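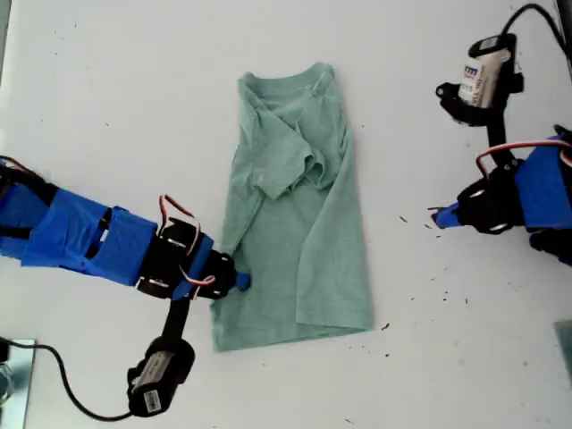

How many T-shirts should I pack for a month of walking? Two for walking and one for the evening, and you wash one of them every night.

Filed under: Clothing and Packing
Friday, by Mechthild Aebischer

Dear all,

I answer Sherif's message from January, which I have kept in my inbox because I wanted to finish my own list before I wrote something. I put his text first, so that the new members can follow.

> From: Sherif Abdel Hamid
>
> Hello list,
>
> I have 30 days free and I will walk from Brosau to Jostmont. My problem is the clothes. Indira wrote last year that she carried five shirts and used them all. Rania wrote that she carried two and was content. Both of them walked the same route! My bag is small and I do not want a bigger one. I also do not own any wool, only cotton shirts and one polyester shirt from a race, and I would like to not buy everything new.
>
> My questions: how many, which material, and how do you keep them in the bag so that in the evening you don't pull out everything on the floor? My wife folds very nicely but she is not coming with me.
>
> Thank you,
> Sherif

Dear Sherif,

The number I gave already at the top. I will explain how I came to it, and then say where I disagree with Indira, who I hope will forgive me.

I walked Brosau to Jostmont two times. The first time I carried six shirts. After the first week I noticed that three of them had never left the bag. They were the "good" ones, and I was saving them for I don't know what. From Hirkero I sent them home by mail, and the postage was more than one of the shirts had cost me. The second time I had two for the day and one that I put on only after the shower. This third one is the important one. If you walk in it even one time, the system is broken, and you go to dinner in a shirt you don't want to sit in.

About cotton. On this list cotton is often treated like a danger to life. I think it depends on where you are. Between Brosau and Hirkero you walk low, through villages, and in warm weather a cotton shirt is pleasant. It takes a long time to dry, this is true, and when it is wet it makes you cold when you stop. After Hirkero the path goes up to 2000 meters and it is windy on the ridge, and there I would wear your race shirt. So my proposal for you is this: the polyester one and one light cotton one for walking, and your softest cotton one for the evening. You don't need to buy anything. If you want to spend money, spend it on socks.

Indira wrote that she needs five because she does not want to wash every day. I understand it, but washing one shirt takes me less time than brushing my teeth properly. I do it in the shower, with the same soap that I use for my hair. The longer work is the drying. Put the wet shirt flat on your towel, roll both together, and kneel on the roll. A surprising amount of water goes into the towel. Then hang the shirt where air is moving. Over a chair in a closed room it will still be damp in the morning, and cotton will smell after two such nights. In the Echeverría guest house there is a line under the roof, please ask for it at the desk, they don't tell you by themselves.

If it is still damp in the morning, I pin it on the outside of the bag with two big safety pins. Clothespins fall off, I lost four of mine before lunch on the first day.

Now the folding. I have read the long discussion that Nouhaila started, rolling against folding, and I have tried both ways. Rolling is good when the bag is round and you fill it from the top. My bag opens on the long side like a suitcase, and there I fold: the sleeves to the inside, the sides to the middle so it is long and narrow, then from the bottom up in thirds. It stands on its edge and I see each one without moving the others. For the space it makes almost no difference. What makes a difference is that everything is dry when it goes in and that you always put it in the same place. My order is evening shirt and underwear at the bottom, spare walking shirt above, rain jacket on the very top. At night you can find the things without a lamp, and the other people in the room will like you better.

The packing cubes, I am not sure. I had one from a discount store and its zipper opened in Hirkero and never closed again. A plain cloth bag with a string did the same work until the end. It was also my pillow when I put the jacket inside.

One more thing on the colors, which you did not ask. Don't wash your new dark shirt together with the light one in the first sink. I have now a gray-pink undershirt that was white in Brosau.

Rania has promised me her weight list, and if she agrees I will send it to everybody. She weighs without the water bottle and I weigh with it, so please do not compare her total with the 4000 grams which I gave in my older message. That number also was before I left the second pair of pants at home.

I have two questions back. Does somebody know if the laundromat behind the station in Jostmont is still open? It was under repair when I arrived. And Sherif, in which direction do you sleep the first night, in Brosau itself or already in the next village? In the village there is only a cold shower, and then I would begin with the washing one day later.

Greetings,
Mechthild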